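Folding Lessons

By Signe Forsberg
12 February 2019

The baby linen goes through Backlund's laundry on the same belt as everything else, and for years it has been the job people tried to swap out of. Hotel sheets are large and square and a machine can fold them. Muslins are small and soft and come out of the dryer twisted, and until last May every one of them was folded by hand.

Backlund rents linen to nurseries, maternity wards and small hotels from a low building behind the freight yard in Bukov. On a busy day around 2000 small pieces cross the folding tables. The plant has 42 employees, and when management announced that it would try out robot arms on the small-goods line, most of them assumed the number would go down.

It hasn't so far. What has changed is who does what, and for how long.

The arms come from a company called Andivico, which doesn't program them in the usual way. Instead, workers fold cloths with a gripper they hold in the hand, a pair of black plastic fingers with a camera mounted behind them. The recordings are then used to train the arms. A folder picks up a corner, brings it across, lets go, and flattens the bundle with the side of a finger. Then the cloth is shaken out and the folder starts again.

Iman Benkirane has folded at Backlund for eleven years. She was one of the first to be asked.

"I was slow," she says. "With my hands I don't think about it. With the gripper you have two fingers and you can't feel anything, so I had to look at what I was doing. My first morning I wanted to throw it across the room."

It took her a couple of weeks to get comfortable. Now she records in the mornings and folds by hand in the afternoons, and she has opinions about cloth that she never had to put into words before. Printed muslins are easier than plain ones, she says, as you can tell the front from the back. Old ones are worse than new ones. Anything with a loose hem should be put aside.

Recording pays a supplement on top of the hourly rate, and that took some arguing. Zsolt Katona, the shop steward, spent most of the summer on it. The company's first position was that holding a gripper was ordinary folding work. Katona's was that the workers were handing over a skill, and that a skill has a price.

"They are teaching," he says. "If you send somebody to teach an apprentice, you pay for that. I didn't see why it should be different when the apprentice is a machine."

The agreement they signed runs for 2 years. It guarantees that no one on the small-goods line will be dismissed because of the arms during that time, and it keeps the recordings from being used to measure anybody's speed. Katona got the second point in writing after a supervisor joked about comparing folders. He would have liked a longer term. The next round of talks will be harder, he thinks, as by then everyone will know how well the arms work.

At the moment they work well enough on washcloths and poorly on anything larger. There are 3 arms on the floor, and plant manager Vidar Hovland expects a person to be standing near them for a good while yet. A muslin that lands flat gets folded properly. One that lands in a heap may be turned over several times before the arm stops and a light comes on.

Hovland says the company's real problem is hiring. Folders leave with sore wrists and shoulders, and replacements are difficult to find at the wages a laundry can pay. He wants the arms to take the repetitive part and leave people with sorting, mending and inspection. A similar plan at the Ballari plant up the coast was dropped before it started, and he is careful about promises.

Valter Aasen has moved already. He folded for six years, and last fall he took over the checking station, where he pulls stained pieces and sends torn ones to the sewing room. He likes the job. He sits down for part of the day and his wrist has stopped waking him up. He also misses the table, where four or five people used to talk through a whole shift.

"Now I've got a lamp and a radio," he says.

Benkirane hasn't applied for a transfer. She plans to keep recording as long as there is a supplement, and after that she'll see what they offer her. 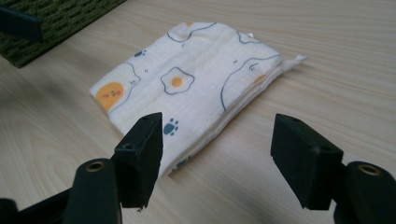
A folded cloth with a fried-egg and paw-print pattern, and the two fingers of a hand-held gripper.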